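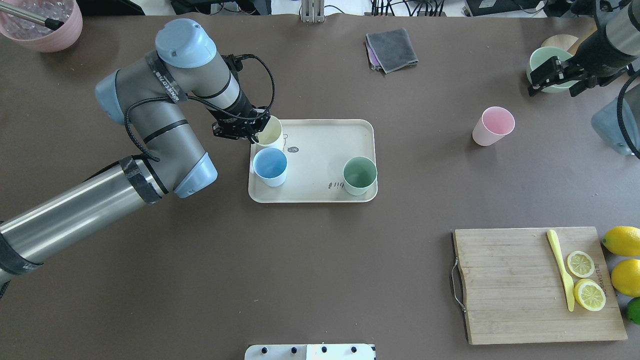
Atia Tabletop Drinks Set: data card and recording rules

Version 3
Last edited 6 May 2022
Maintained by the Huralard manipulation group, Brovside site

Summary

Atia is a set of two-arm manipulation recordings made on a fixed work table. The subject matter is drink preparation and serving: moving cups on and off a tray, handling fruit, handling glassware, and returning items to their places. The release holds 2000 episodes. Each episode is one attempt at one task, from the start pose to the stop signal, whether or not the attempt reached its goal.

This file covers what is in the release and the rules under which it was recorded. The rules are binding for anyone who adds episodes. Episodes that do not follow them go to the side branch named Conceição, which is not part of the numbered release and should not be mixed with it for training or testing.

Contents of an episode

Color video from each camera, in its own file
Joint positions and joint commands for both arms
Gripper opening, commanded and measured
Task text, one sentence, written before recording starts
Outcome field: reached, partly reached, not reached, stopped
Notes field, free text, may be empty

Time stamps come from one clock. Video and joint data are stored at their own rates and are not resampled. Users who need aligned data should run the alignment script and keep the script version with their results.

Table layout

The main table is divided into zones. Zones are named in the task text only when the name is needed to tell two objects apart.

Serving zone: tray and plastic cups
Cutting zone: board, toy knife, fruit
Glass zone: glassware and its holders
Tool zone: bowls and utensils

Zone borders are not marked on the surface. The position of each object inside its zone is changed between episodes, and the operator does not restore an earlier layout from memory. Where a task needs a set starting layout, the layout sheet for that task applies.
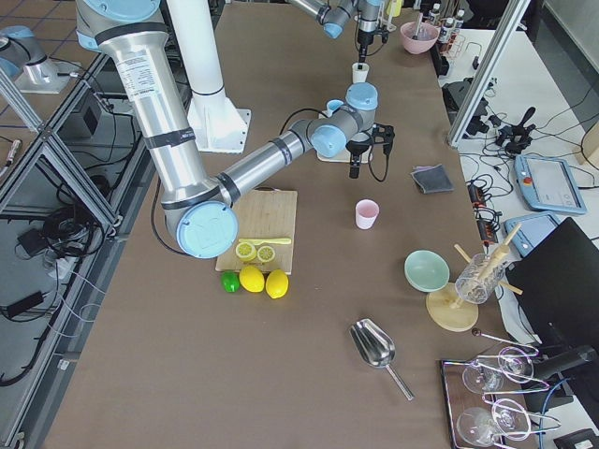 Work table with both arms, cutting board and fruit at left, glassware at lower right.

Rules for the work area

1. No hands inside the reach of either arm while the drives are enabled. This includes short corrections such as setting a fallen cup upright. Disable the drives first, then reach in.

2. One operator holds the stop function for the whole session. The role may be handed over between episodes, never during one. The operator with the stop function does not also write notes.

3. Teach pendants stay on the side surface, screen up, with the emergency button clear of cables and clothing. A pendant is not to be set down on the main table, even with the drives off.

4. Cables on an arm must have enough slack for the full wrist range used in the task. Check by moving the arm slowly through the range before the first episode. A cable that pulls tight at any point ends the check, and the session does not start until it has been rerouted.

5. Cutting tasks use the plastic knife only. Metal blades are not allowed on the table or on the side surface.

6. Glassware is checked for chips and cracks by hand before each session. A chipped piece is taken out of use and entered in the breakage log. If a glass breaks during an episode, set the outcome to stopped, disable the drives, and clear the full table, including zones that look clean.

7. No liquid on the main table. Pouring tasks are recorded with dry contents.

8. Fruit is replaced when it softens or leaks. Slices are discarded at the end of the session in which they were cut.

Rules for recording

Write the task text before the arms leave the start pose. Do not edit it afterward to match what happened. If the wrong cup was moved, the text stays as written and the outcome is not reached.

Name cups by color. Use the color list in the annotation guide and do not invent new color words. Earlier versions had several names for the same green, and the clean-up took most of October. Light blue, cream, pink and green are all valid. "The other cup" is not.

Objects that play no part in the task may stay on the table. They should be left where they are for the length of the episode. Do not clear the table to make a task easier for the arms or for the viewer.

Failed grasps are kept. A second attempt inside the same episode is allowed up to a limit of 2 retries for each grasp. Past the limit, stop the episode and fill in the outcome field.

Contact between the two arms ends the episode at once, however light it was. Log the joint positions at contact and inspect both wrists before the next episode — covers, tape and cable runs included.

Grasp conventions

Open cups are taken by the rim or around the body. The grasp type is recorded in the notes field when the task text does not state it. Stemmed glasses are not taken by the rim. Bowls with a utensil inside are not moved until the utensil has been taken out, unless the task text says to move both.

When placing a cup on the tray, open the gripper only after the base is level on the tray surface. Dropping from a small height is counted as partly reached.

Quality checks

Each episode is reviewed by 2 people who were not operating during that session. They check outcome, task text and color names, working separately. Where they differ, the episode goes back to the session lead and the final label is stored with a flag. Flagged episodes are in the release and can be filtered on the field review_flag.

Camera views are checked against a reference still at the start of a session. A camera that has shifted is recalibrated. It is not nudged back by eye.

Known limits

Lighting is indoor and changes little between sessions. Models trained on this set alone should not be expected to cope with strong sunlight or deep shade.

The cups are plastic, with few surface marks. Clear glass makes up a small share of the episodes and depth estimates on it are poor.

Parts of the arms block the view of the table in many episodes, mostly near the elbow. Occluded episodes have not been removed.

Fruit is limited to lemons and limes. Task text is in English only.

Not suitable for

Safety validation of any robot cell
Work on force control — no force data is stored
Speed comparisons between operators

Reporting problems

File label errors through the Brovside tracker, with the episode number and the field affected. Breaches of the work area rules go to the session lead on the same day and are also entered in the safety log. An episode with an open safety entry is held back until the entry is closed.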